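Zoltcombe Dog Bite Prevention Project
Progress report to the Grenero Fund, second half of the grant year
Prepared by Keith Parsons, project lead

Where we stand

When we applied, we promised to cut the number of dog bites reported to the county, get more dogs licensed and vaccinated, and rewrite the dangerous-dog ordinance into something a dog owner could read without a lawyer. The licensing is going well. The bites are going down slowly. The ordinance is going to a third draft.

Licensing

We have now licensed 860 dogs through the walk-up clinics, against a target the fund kindly called "ambitious" and my own staff called something else. The clinic behind the feed store on Chávez Road brought in the most. Free rabies shots did the persuading. The brochure, on which we spent much of the spring, was mainly used to keep the wind off the coffee.

One animal licensed as a dog was later found by the vet to be mostly coyote. That file has been passed to the state, with our best wishes.

Evening classes

The owner classes on leashes, fences and liability run in the community arts building, where we share the calendar with calligraphy and beginner ukulele. Attendance was thin until we moved the start to 6:30 p.m. People will apparently learn about civil negligence, but they would like to eat first.
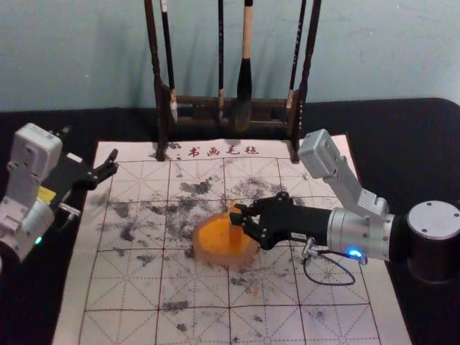
Calligraphy felt mat with its red practice grid, on a table covered in black cloth.

Parents of small children were the group we most wanted and the hardest to get. We now offer the child safety session through the elementary school as well, and two teachers have asked to have it repeated in the fall. The session on what the law expects of you after a bite remains our least popular. Those who do attend tend to have a specific reason, and they take excellent notes.

The ordinance

County counsel returned our second draft with comments on every page, including the title page. The sticking point is who pays to board a dog while a hearing is pending. The county says the owner, the owners say the county, and the Zodov kennel says it would like to be paid by somebody – a position I find hard to fault.

Money and next steps

Spending is within budget except for boarding fees, for the reason above. We ask to move 2 percent of the printing line to cover them. There will be no second brochure.

The third draft goes to counsel in December. Clinics pick up again once the feed store has its parking lot back.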